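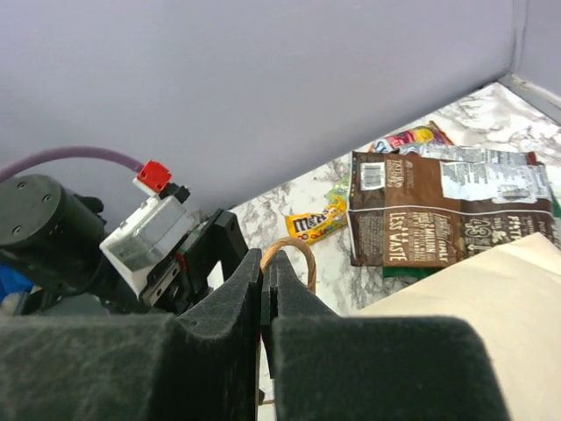 Attachment 1 - paper bag, rope handle

Ticket: listing site, room pages down / wrong gallery showing
Property: Tondby, 1898 villa, full restoration
Opened January 2025 by Marion MacRitchie, Gotosham Interiors
Priority: high (client open house coming up)

Problem as reported
Room scheduler in Tasska won't save finishes. Pick a paint colour for the front parlour, hit save, page reloads, back to the old one. Same on the hallway. Kitchen saves fine. Clients can see the wrong colours on their login and have already rung me twice.

Tried so far
- logged out, logged in. No change
- other browser. No change
- cleared cache, lost all my filters, thanks
- deleted the parlour and re-made it. Saves now but the fabric list is gone. DON'T do this one
- asked Siu in our office to try on her login. Hers saves, mine doesn't

So looks like a permissions thing? I'm the owner of the project, should have everything. Project was copied over from the June template if that matters.

Reply from support
Template copies from before the update keep the old room locks. Go to Project, Rooms, Locks and untick anything greyed. If you can't untick, send us the room names and we'll do it this end. Fabric list should be recoverable, please don't add new fabrics to the parlour yet.

Update, MM
Found Locks. 5 rooms greyed, could untick all but 2 (parlour and upstairs landing). Hallway now saving, colour stuck after reload. Parlour still reverting. Landing I hadn't even noticed, same fault. Please unlock both your end. 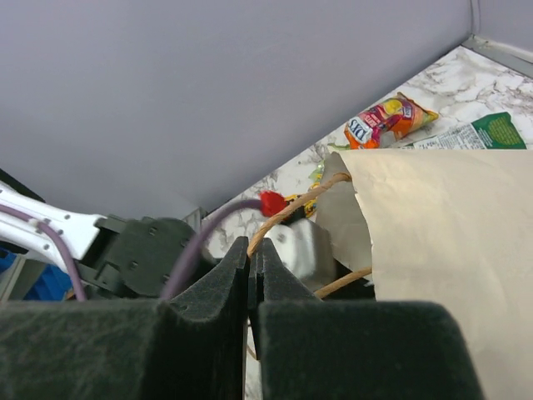
Second thing while I've got you. Finish swatches in the kitchen schedule are coming up far too dark on the client view, the pale grey I specified reads almost charcoal, and they think I've changed it on them. Settings say colour profile is "auto". It should look pale next to the stone. Printed schedule is right, so is my own screen. Only the client login is off.

Reply from support
Parlour and landing unlocked. Fabric list put back from last night's backup, check the trims as those sometimes come back in the wrong order. For the swatches, change colour profile from auto to standard, save, then republish the client view. It won't update until you republish.

Update, MM
Parlour saves. Landing saves. Fabrics all there, trims were out of order as you said, fixed by hand. Swatches on standard and republished, kitchen grey is correct on Siu's test client login. Waiting on the clients to confirm on theirs. Leave ticket open till I hear back pls, and can someone check the other projects made off that template, I dont want to go through the locks on every one.

Status: pending customer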